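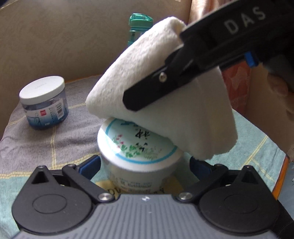
The white jar and the terry towel.

I have been cleaning the jars from the pantry shelf this week. There are 46 of them if you include the small spice ones, and most had not been touched since we moved in. The lids get a film on them, kitchen grease plus dust, and once it sets it does not come off with a dry cloth.

The white one with the green plants and small pink flowers on the lid is the one people ask about. I can't read the characters. Romain Besson gave it to me in August when he was clearing out his place, and he couldn't read them either. It came with the label still on the lower part, dark print so small that I gave up on it.

My first attempt was on a plain glass jar, with a kitchen sponge and a cleaner called Drident. It took the grease off and also took off a good part of the printed line around the lid. So that was the end of the sponge for anything with a picture on it.

What I do now is slower. Warm water in a bowl, a small drop of dish soap, and a terry towel folded over a few times so there is a thick pad to press with. The loops get into the edge of the lid where a flat cloth slides over. I press and lift, press and lift, and go over the painted part without scrubbing. Then a second pass with a clean side of the towel and plain water. Labels I leave alone – a paper one will start to curl if you so much as look at it with a damp towel.

The towels are from a pack of 6, brand Skovaveo, bought for the bathroom and moved to the kitchen when they shrank. White is good for this, you can see when a side is dirty and turn it over. I wash them hot and skip the fabric softener. Softener makes them feel nice and then they push the water around.

Gaspard Jacquet wrote to me after the last post to say he soaks his lids overnight in vinegar. I tried it on two plain metal ones. They came out clean but the kitchen smelled until noon and one of them has a spot of rust now, so I won't be doing the others.

Still to do: the tall Carré jars with the rubber seals. The seals are stiff and I think they need replacing before I put anything back in them. The hardware store only had the wide size – I'll check again next week. The white jar is going back on the second shelf, next to the tea. I haven't decided what to keep in it.

Posted 29 November 2019 in Kitchen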